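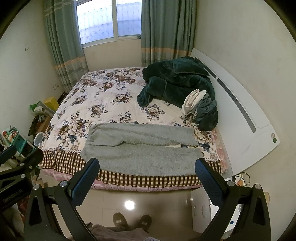 Flowered quilt on a double bed, with a gray fleece piece at the near end.

Cunameo: a word list for bedding and home textiles

What it is

Cunameo is a list of 2805 words that people use for things on a bed: quilts, sheets, valances, pillow covers, blankets. I started it because my shop, Kekik, sold to customers in several countries and the same article had a different name in each one. The list is plain text and you can open it with any editor.

Files

words.csv – the main list, one word per line
regions.csv – the regions where a word is used
notes.txt – my remarks, not always in order

Columns in words.csv

term, region, group, source, checked

The column "group" has 6 values: cover, sheet, pillow, blanket, edge, other. The word "comforter" was difficult. In American use it is a thick filled cover, but in older British texts it can be a scarf. I kept only the first meaning.

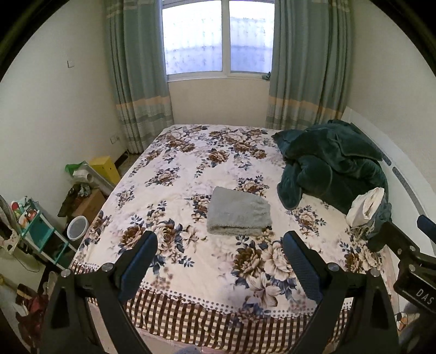
The word "valance" is also in two groups, because for some sellers it is the cloth around the bed base and for others it hangs above a window. Please filter by "edge" if you want only the bed meaning.

Where the words come from

Most terms come from old catalogs of Vaughan, a mail-order house, and from the Zamo price lists. I typed them by hand during two winters. Later I removed 40 terms that were only color names.

Known problems

Spelling is American when there is a choice, so "gray" and not "grey". Plurals are missing for 5 terms. Words from Scotland are few – I did not have a good source. The column "checked" says yes when I found the term in two separate places.

Changes

May: added the group "edge", corrected the commas in regions.csv.

License

Free for any use. If you print the list, please write the name Cunameo somewhere on the page. Corrections can be sent as a changed copy of words.csv, with the new lines at the end.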